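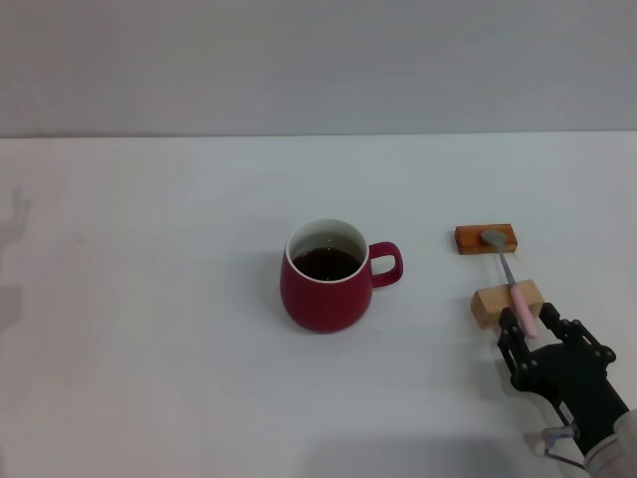

Search this manual
All sections
Go

Section 7. Comparing grippers with the spoon and mug trial

7.1 Purpose of this section

This section sets out the standard procedure for comparing two or more grippers on the Prollow bench arm. The trial uses a spoon laid across a pair of wooden blocks and a mug standing to the left of them. It tests how well a gripper can approach a thin handle, close on it, lift it without tilting the bowl and carry it to the mouth of the mug.

The procedure applies to the Nimton two-finger gripper and to the Rutetti range, in both the short and the long finger versions. Grippers from other makers may be tested in the same way, provided that the mounting plate described in Section 4 has been fitted and the weight of the gripper has been entered in the controller.

The trial is intended for comparison only. It does not replace the load test in Section 9, and results from it should not be used to set the greatest permitted load for any gripper.

7.2 Before starting

The operator should have completed Sections 3 to 6. In particular, the arm must have been levelled, the stop button must have been tested and both cameras must be showing a live picture on the controller.

The following items are required:

- one mug with a handle
- one spoon with a metal bowl and a covered handle
- two wooden blocks, one taller than the other
- the gripper or grippers to be compared
- the hex keys supplied with the mounting plate
- a copy of the record sheet (Appendix C)

The same mug, spoon and blocks must be used throughout a comparison. If any item is replaced part way through, all earlier runs should be discarded and the comparison begun again.

CAUTION: Switch off the power to the gripper before changing it. The fingers may close without warning when the cable is connected or removed.

7.3 Setting out the table

1. Clear the table and wipe the surface with a dry cloth.

2. Place the lower block lengthwise across the table, within easy reach of the arm.

3. Place the taller block nearer to the arm, leaving an open gap between the two.

4. Lay the spoon across the gap. The bowl should rest on the rear block and the handle on the front block, with the end of the handle extending past the near edge.

5. Place the mug to the left of the blocks, with its handle towards the spoon. Leave a clear stretch of table between them.

6. Mark the positions of the blocks and mug on the paper plan in Appendix C. Do not put tape or ink on the table itself, as marks of this kind may be picked up by the head camera.

NOTE: The mug may be empty for the first runs. Where it is to be filled, use a cool, dark drink and leave a short distance below the rim. A dark liquid gives the head camera a clear difference between the inside of the mug and its contents. Water is not suitable for this purpose.

CAUTION: Liquids must not be used with any gripper whose joints are open and unsealed unless the operator is standing at the stop button for the whole of the run.

7.4 Fitting the gripper

1. Move the arm to the service position and switch off the gripper power.

2. Remove the four mounting screws and lift the gripper clear of the plate. Support it with one hand while the last screw is taken out.

3. Offer up the replacement gripper and tighten the screws by hand, working diagonally. Finish with the hex key.

4. Connect the cable. Leave a small loop so that the wrist can turn fully in both directions without pulling on the connector.

5. Restore the power and select the gripper by name from the controller menu. If the name is not listed, refer to Section 5.3.

6. Open and close the fingers 10 times with nothing between them. Any grinding, sticking or uneven movement must be dealt with before the trial is carried out.

7.5 Checking the cameras

The trial relies on two views. The head camera is used to find the spoon and the mug, and the wrist camera is used for the final part of the approach. A fault in either will affect the result, and the two should be checked separately each time a gripper is changed.

1. Open the camera page on the controller and select the head view. Confirm that the mug, both blocks and the whole of the spoon can be seen.

2. Bring the open gripper towards the end of the spoon handle and stop just short of it. Confirm that both fingers remain visible in the head view and that they do not hide the bowl of the spoon.

3. Select the wrist view without moving the arm. 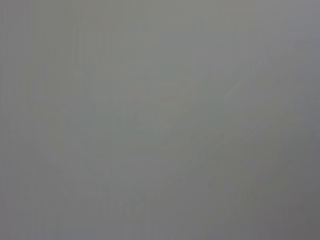 4. If the wrist view is an even, blurred grey with no edges that can be made out, do not start the trial. A view of this kind gives the controller nothing to work from. The usual causes are a surface lying too close to the lens, a protective cap left in place, or a lens that has been turned away from its focus mark.

5. Raise the arm slowly by hand control and watch the wrist view. If edges begin to appear, the camera was too close to a surface, and the approach height should be increased in the gripper settings.

6. If the view does not change as the arm rises, return to the service position, switch off the power and inspect the lens. Remove any cap or film and clean the glass with the cloth supplied.

7. If the view remains blurred after cleaning, turn the lens ring back to its mark and repeat this check from step 1.

NOTE: Faint streaks or bands in an otherwise plain view are not enough for the controller to find an object. The operator should be able to recognise the spoon handle in the wrist view before continuing.

NOTE: Long finger versions hold the wrist further from the table. A camera that has been set for short fingers will need to be set again.

7.6 Running the trial

1. Select Spoon and Mug from the trial menu and enter the name of the gripper.

2. Set the arm speed to the lowest of the 3 settings. The speed may be raised once a full set of runs has been completed.

3. Set the closing force to the value printed on the gripper data sheet.

4. Stand clear of the table and press Start. The arm will approach the handle, close the fingers, lift the spoon and lower the bowl into the mug.

5. When the arm has stopped, enter the result on the record sheet before touching any item.

6. Return the spoon to the blocks and repeat.

A full set consists of 100 runs for each gripper. It is acceptable to divide a set between sessions, but the camera check in 7.5 must be repeated at the start of each one. A full set takes roughly 283 minutes at the lowest speed, including the time needed to reset the spoon by hand.

CAUTION: Do not reach across the table to straighten the spoon while the arm is live. Press Pause and wait for the amber light.

7.7 Recording results

Each run is entered under one of the following headings:

Complete. The spoon was lifted and its bowl was placed inside the mug.

Dropped. The spoon was lifted but left the fingers before reaching the mug.

Turned. The spoon was held but rotated so far that the bowl could not enter the mug.

Missed. The fingers closed without holding the handle.

Disturbed. A block or the mug was moved by the gripper or the arm.

Where more than one heading applies, enter the one that occurred first. Runs stopped by the operator should be marked with a line and repeated.

Grippers should be compared on the full set and at the same arm speed. Sites using the Nazarenko controller should note that its closing force is shown as a percentage and must be converted with the table in Appendix D before results are compared with those from a Prollow controller.

Completed record sheets should be kept with the service log for the arm.

Related sections
Section 4. Mounting plates and adaptors
Section 5. Controller menus
Section 8. Replacing finger pads
Section 9. Load test
Appendix C. Record sheet and table plan
Appendix D. Closing force conversion
Changes to this manual, February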